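Stokley Travel Notes
3/24/20

Nonditz Island: what to know before you plan a visit

Nonditz is the smallest of the islands on the Flodari ferry line, and for a long time most boats went straight past it. The harbor could take only one boat at a time, and there was nowhere to sleep once the last ferry had gone. A longer pier opened in January, and the ferry company has added a morning stop, so we have been getting more questions about the place.

The crossing from Flodari takes two hours in calm water. Ferries carry foot passengers and bicycles only. A return ticket costs 30 dollars and can be used on any crossing within six days, so keep the stub. Seats on the upper deck are first come, first served, and the left side has the better view on the way out.

Most visitors come for the walk to the lighthouse. The path starts behind the church and follows the east shore before it climbs. It is 12 kilometers there and back, with loose stone on the upper part, and there is no water for sale after the village. Chunhua Fu walked it for us and needed four hours, including a long stop at the top. The lighthouse stands 898 feet above the sea. The tower is locked, but the terrace around it is open and you can see both channels from there. 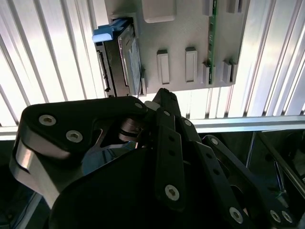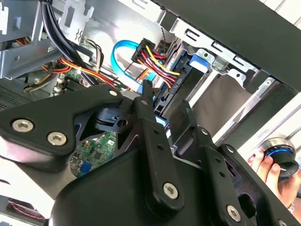
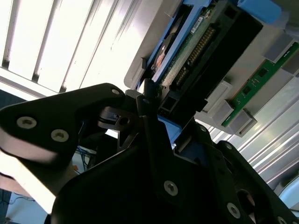 The other walk worth doing is the short one to Yazıcı Bay on the west side. It is flat and takes half an hour each way. The beach is gray pebble, so bring shoes you can swim in. The current is strong past the rocks at the north end — stay in the middle of the bay, where the bottom slopes gently.

For food, there are two places on the harbor. The bakery opens before the first ferry arrives and sells out of cheese pies early. The restaurant next to the ticket office serves grilled fish, bean soup and not much else, and takes cash only. Wiesława Jakubowski rents three rooms above the bakery. They are simple, with a shared bathroom, and the front one gets the noise from the pier.

Ferry times can change at short notice, and travel rules are changing from day to day at the moment. Check with the ferry office in Flodari before you book anything that can't be refunded. Milovan Popescu is keeping our timetable page up to date, and readers who want the printed island map can write to him at the Stokley office.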